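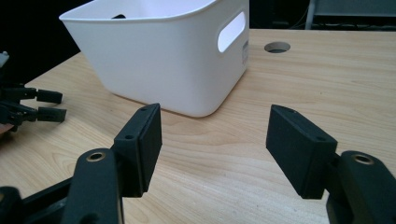

Second progress report: Returns and Reuse Trial, Lamrani neighbourhood shops

To: Floor Goossens, Fondier
From: Ghizlane Ait Brahim, Burkudent
8th June

Where we are against the plan

You asked for a plain account and I'll try to give one. The trial lends reusable tubs and bins to customers of the Lamrani shops, who are meant to bring them back for washing. The application said that by this point we would have 400 households signed up and a steady flow of containers coming home. We have the households. I am much less sure about the steady flow, and I think the first report, which I also wrote, was too cheerful about it.

Sign-ups reached 400 in the week the last shop joined. I would not read much into that number. Joining costs the customer nothing and takes as long as giving a postcode at the till. A fair share of those names belong to people who were in a queue and wanted to get out of it. When we looked at borrowing, 122 households had taken a container more than once. That is the figure I would put in front of your board if I were only allowed one.

Loans and returns

Since February there have been 1208 loans. The Ekamness software gives us a return rate on its front page, in green, and I have stopped quoting it. It counts a container as returned when anybody scans any container against that household. If a customer borrows a large bin and brings back a small tub from an earlier loan, the system is perfectly happy. The supplier calls this a feature for flexible households. I asked for the rate by item and was told it was on the roadmap. It was on the roadmap when we signed the contract.

In the meantime the shops are keeping a paper tally beside the till. The tally is patchy. Two shops fill it in properly and the others catch up at the end of the day from memory, so I wouldn't publish from it. What it does suggest is that the small tubs go out and stay out. People find them useful at home, which is hardly a crime, but it means we are partly running a kitchenware giveaway. The bigger bins come back more reliably. My guess is that they take up room in a flat and people get sick of stepping around them.

I'm not prepared to claim any tonnage of packaging avoided. The calculator in the original application assumes that every loan replaces one disposable box. From standing in the shops on a good many mornings, I would say plenty of our regulars brought their own bags and jars well before we turned up. For them we have replaced nothing. I know the avoided-waste line was a large part of why Fondier backed this, and I would sooner have the argument with you now than at the final report.

Deposits

The steering group has split over deposits since the beginning. The application promised a deposit-free scheme, on the view that even a small charge puts off families who are counting every dollar. I supported that and mostly still do. But two of the shop owners want a deposit on the small tubs, and they are the ones watching their shelves empty out. One of them has put a jar on the counter and is asking for a gold coin, entirely off her own bat. Her returns look better than the rest. It is one shop, with one very persuasive owner, and I would caution anyone against building a policy on it.

What I would like is your agreement to try a refundable deposit in two shops, chosen by us, until the end of the next quarter, with concession card holders exempt. If it makes no difference we drop it. If sign-ups fall off a cliff we drop it sooner.

Washing

The shared wash station is working and costs more than we said it would. Water use is fine. Labour is the trouble. The budget allowed for a short shift on alternate days, and that was based on containers arriving rinsed. Many don't. Labels are a nuisance as well: the adhesive survives the hot cycle and then has to be rubbed off with oil, one container at a time. We trialled a dissolvable label. It dissolved in the shop fridge, from the condensation, with the allergen information on it. We have gone back to the old ones.

The council's environmental health officer has visited and asked for a written drying procedure, which has been supplied. No other matters were raised.

Spending

Spending on stock is under budget, which looks like good management and is really a delay. The second order of containers has been held back until we understand where the first lot went. Wages are over, for the reasons given under washing. Software is exactly on budget, being a fixed fee, and is in my opinion the worst value in the project. I have asked Ekamness what it would cost to leave early. The answer ran to several pages and contained no figure.

I'd ask to move the unspent stock money into wages for the wash station. A revised budget is attached as a separate sheet. It doesn't increase the total.

What customers say

We were asked to include feedback, so I have, with a warning. The comment cards sit at the till and are filled in by people who like us. They say the scheme is wonderful and that more shops should join. The more useful remarks came from people who had stopped borrowing, and we reached only a handful of those by phone. They mentioned forgetting the container at home, lids that leaked soup in the car, and not being sure which shops would take what. One man had thought he'd be fined. That last one is our fault, as the first flyer used the word "overdue".

The flyer has been rewritten. The lid problem has gone back to the manufacturer, who says the lids are being put on wrongly. Possibly they are, though if that many adults can't close a lid I'd look at the lid.

Before the next report

We will carry out a full hand count of containers in every shop and at the wash station, and reconcile it against the purchase invoices. Until that is done any return rate is guesswork, including mine.

We will ring a proper sample of lapsed households, outside working hours, and record the calls in a way that lets you check our summary.

We will not add more shops. I know Lamrani's head office would like to announce an expansion, and they've drafted a media release to that effect. I have asked them to sit on it.

Please let me know about the deposit trial and the budget transfer when you can. The wash station roster has to be settled by the end of the month, and I can't offer anyone the longer shift until I hear from you.

Ghizlane Ait Brahim
Burkudent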